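Kakbridge Textile Handling Project
Progress report to the Warnach Fund
8/7/18
Prepared by Gervásio Fagundes

Equipment spending and plans for the second half of the grant

Since the June report we have worked mainly on the equipment plan. The first station is in regular use with hand-held grippers, one in each hand, and operators are recording cloth sorting and folding tasks on it. The decision to start with hand-held units and put off buying arms has held up well. It let us begin recording while the arm quotes were still coming in, and it has shown us what the arms will need to do.

We asked for quotes from three suppliers. Two came back complete. The third, from Conceição, left out the controller and the mounting hardware, and we have asked for a revised figure. Until we have it we can't compare the three fairly, so no order has been placed.
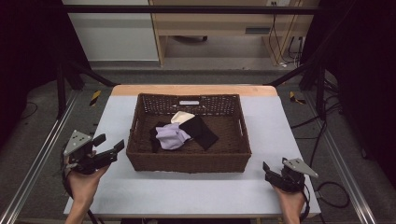
Reach is the main point still open. The cheaper arms can work over most of the mat but would have trouble getting down into a basket with the wrist at a good angle, especially at the far side. Ismael Coutinho is making a cardboard mockup of the wrist and will try it at the station before we commit. If the short arms fail that check, we will need the longer model, and the arm line in the budget will have to go up. We would cover this from the travel line, which is underspent.

Small costs have run higher than planned. Gripper cables wear at the strain relief and we are replacing them more often than we allowed for. We have set aside $1,000 for cables, connectors and spare jaw fingers through the end of the grant. Mats and cloth items are cheap and stay under the general supplies line at $115.

The second station at Rulletcombe is still on the plan. The room has been agreed but the electrical work hasn't been scheduled, and we don't want to pay for rail and posts that will sit in boxes. We would like to move that purchase back one quarter. The total does not change.

Requests to the Fund:

Approval to move the Rulletcombe frame purchase to the next quarter.
Approval in principle to shift money from travel to arms if the long model is needed.

Next steps are the wrist check, the revised Conceição quote, and a written comparison of all three suppliers, which Ismael will send to the Fund before any order is signed.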